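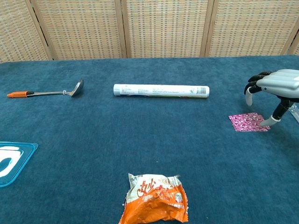

Blue carpet on the tabletop, folding screen behind it.

Section 2: Setting Up Your Craft Fair Table

Okay, you've got your booth number and your Skustier display kit is out of its bag. Time to build! I've done this setup at the Listutberg fair every September for years now, and I still follow my own list (my memory is terrible before coffee).

1. Lay out all the kit parts on the ground and check them against the card in the bag. The long rails have a dot at one end. The short ones don't.

2. Open the table legs until they click. Give each one a good tug.

CAUTION: Keep your fingers out of the hinges. They pinch, and they pinch hard!

3. Spread your cover over the top. I like carpet because jars and little dishes stay put on it, but a heavy cotton cloth works fine too. Brush the pile in one direction so it doesn't look patchy.

4. If you're using a screen, unfold it behind the table in a gentle zigzag. A screen opened out flat will tip over the first time somebody bumps it.

Note: For outdoor fairs I leave the screen at home. Even a light breeze will move it.

5. Slide the rails into the Dellum brackets, dot end first, and tighten the knobs by hand. Please don't use pliers – I cracked one that way and a new bracket took ages to come.

6. Hang the lights last. Mine are the Ogura clip-ons, 2 to a rail, with the cords running down the back leg. Tape down anything that crosses the floor.

7. Walk around to the front and look at it like a shopper would. Then crouch down and look again from kid height (you'll find every price tag you stuck on upside down).

Note on stock: I brought 431 pieces one year and it was way too many, the table looked like a yard sale. The next time I put out 143 and kept the rest in bins underneath, and restocking was so much easier.

Packing up goes in reverse, lights first. Let the bulbs cool before they go in the pouch. Section 3 covers price tags and the cash box.

Last updated Mar 13, 2018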